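Call for participants: remote operators and raters for a simulation study on household tidying

Posted Oct 14, 2025

The Judirness project at Dalsgaard is looking for people to take part in a study on how robots learn to pick up everyday objects from the floor. All of the work is done in simulation. You will steer a virtual robot arm through furnished homes, and later you will score attempts made by a trained policy.

We want to find out how much the quality of human demonstrations matters when the object is soft, hollow or oddly shaped. Shoes are our main test case. In our first round, the policy trained on slow, deliberate demonstrations did better at the final grasp than the one trained on fast ones, but it lost time on the approach. We don't yet know if that difference comes from the operators or from the camera view they were given. The new round is meant to separate the two.
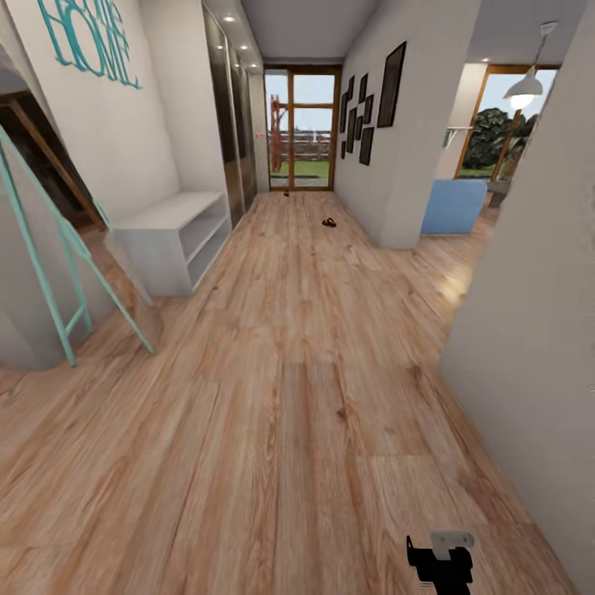
Each session starts with a short instruction, such as "bring the shoe to the door." You then have to find the object, move toward it and close the gripper. Some trials begin far from the target, and others begin with the gripper already next to it. You will work from the gripper camera for half of your sessions and from a fixed view for the other half. The order is assigned by us and can't be swapped.

What the work involves

Operators complete eight sessions over two weeks. Sessions are run from your own computer in a browser, with a controller that we mail to you. A practice session comes first and is paid at the same rate.

Raters watch recorded attempts and mark the moment of first contact, the moment the grasp closes, and any slip after that. You may sign up as an operator or a rater, but not both, because raters must not have seen the homes before.

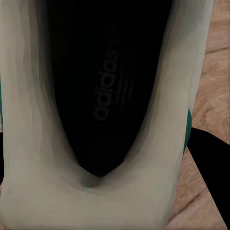
Close-range trials are the hardest part for most people. Depth is difficult to judge when the object takes up nearly the whole view, and a finger that looks lined up with the collar of a shoe may still be well above it. We don't expect you to succeed every time. Failed attempts are kept and used in training, so please don't restart a trial when a grasp goes wrong – just carry on until the timer ends.

Who can apply

You must be 18 or older and have a stable internet connection and a screen at least as large as a standard laptop's. You need normal or corrected vision. Experience with robots is not required. People who took part in the Bretia pilot can apply as raters only if they did not operate the arm.

Some participants feel mild motion discomfort when using the gripper camera. You may stop at any time and will be paid for the full session.

Pay and schedule

Both roles are paid by the session, including setup time. Payment goes out through Boreo at the end of each week. The last sessions will be held in February.

How to apply

Write to Muthu Nadar through the contact form on the Judirness project page. Say which role you want, which hours you are free and whether you are left- or right-handed. You will get a consent form and a link to a five-minute screen check. Places are filled in the order that completed forms come back to us.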